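Kashindye gripper fault

The Kashindye gripper fault was a recurring failure in the two-finger end effectors fitted to Drultov robot arms at the Flelholm test site. Affected grippers lost holding force without reporting an error, so that the arm carried on with its programme after the part had slipped or fallen. The fault was first logged in July during pipe-handling trials and was traced to the force calibration table in the hand controller.

Background

The trials used lengths of white PVC pipe joined with push-fit elbows, tees and couplings. Pipe was chosen as a test load as it is light, smooth and easily marked by excess pressure. The Kashindye hand closes on a part until motor current reaches a set level, then holds that current. It has no separate slip sensor.

Cause

Each hand stores a reference value for free closing, taken with nothing between the fingers. The nominal value is 1491 counts. On the faulty units the stored value had drifted to 1476 after repeated warm restarts, each of which rewrote the table before the motor had settled. The controller then read ordinary friction as contact and stopped closing too early. Wear on the finger faces made the loss of grip worse but did not cause it.

Detection was slow. The status line showed "part held" in every case, and a dropped pipe was often recorded as a placement error. Fultton, which maintained the cells, replaced several sets of finger pads before the controller was examined.

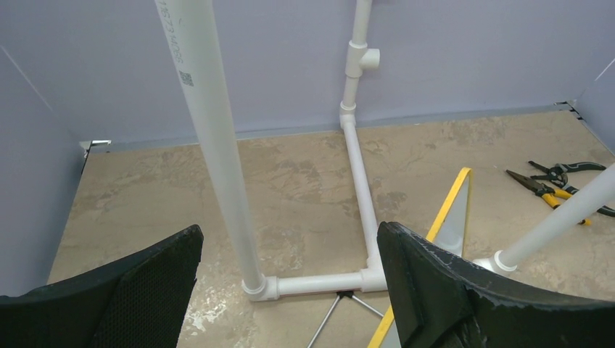

Safety measures

No injuries were recorded. A pipe released at height could still land outside the marked area, and lifts above shoulder level were suspended until the firmware was changed. Staff were told not to reach into a cell to recover a part while the arm was powered, even if it appeared idle – a hand that had stopped early could resume closing without warning.

Correction

The revised firmware writes the table only after a cold start and rejects any value more than 20 counts below the factory figure. It also repeats the free-closing check after every 1000 cycles. As the original drift of 15 counts would have passed the new limit, the repeat check is treated as the main safeguard – the limit alone is not considered sufficient. Hands with the older controller board cannot accept the revision and are restricted to loads resting on a surface.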